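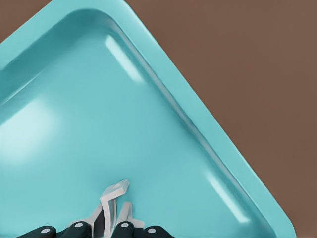 How long does the walnut dye bath need to sit before the wool goes in? Overnight off the heat, after an hour of simmering, then strain it twice through muslin.

Notebook, September, started 7:40 am

Second round with the walnut hulls. First round came out patchy and I think the fault was the straining. Bits of hull were caught in the skeins and left dark spots next to them, worst near the ties. This time I strained once hot and once cold, and the second pass still caught a spoonful of grit.

Batch is six skeins of the Gareo two-ply, 100 g each, undyed. Scoured last night with the plain soap, rinsed until the water ran clear, left in the sink to soak. No mordant on four of them. The other two had alum at the usual rate, tied with red cotton so I can tell them apart.

Hulls: 546 g dried, from the paper sack Godfrey Shirima left by the door. He says they are from last fall's trees and were dried on screens in his garage. They smell fine. The older sack (marked Babić) has some white fuzz on it and I am not using it until somebody else has looked.

Log:

- 7:40 bath back on the low burner
- 8:15 warm to the hand, skeins in, squeezed out first
- 8:35 turned them, color already a light tan
- 9:20 just under a simmer, lid half on
- 10:20 heat off, left to cool in the pot

Kept the heat lower than last time. The Plutus burner runs hot on the left side, so I gave the pot a quarter turn whenever I stirred. Stirring is too strong a word - I push the skeins down with the long spoon and leave them alone. The felted one from the first round was my own doing.

4:30 pm. Out of the pot and rinsed. Unmordanted skeins are a medium brown, even all the way through. The alum ones are a bit warmer and yellower, but the difference is small and I would not spend alum on this again unless someone wants that shade. No dark spots that I can find.

One skein has a paler band where the tie was too tight. Looser figure-eights next time.

Saved the bath in the lidded bucket. Want to try 20 g of the Hokusine sample yarn in it tomorrow for a lighter shade, then an iron dip on half of that.

To do:

- check the band again once the skeins are dry
- wash-test a short length of each, warm water, with white cotton
- ask Godfrey if there are more hulls
- more muslin, the big piece has torn along the hem
- copy the alum rate onto the card inside the cupboard, the old one is unreadable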